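I'm looking for people who'll keep a sleep diary with me — 50 of you, if I can swing it! I run the Rimska newsletter, and I want to know how folks on night shifts really rest.

You'd jot down a few lines each morning (or whenever your morning is) through the end of September. No apps, just paper.
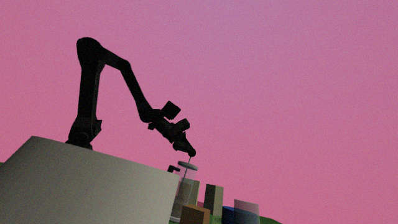 ## What you get

A $100 Zoson gift card, plus the finished write-up before it goes out. Drop a note in the Rimska inbox and tell me your usual shift.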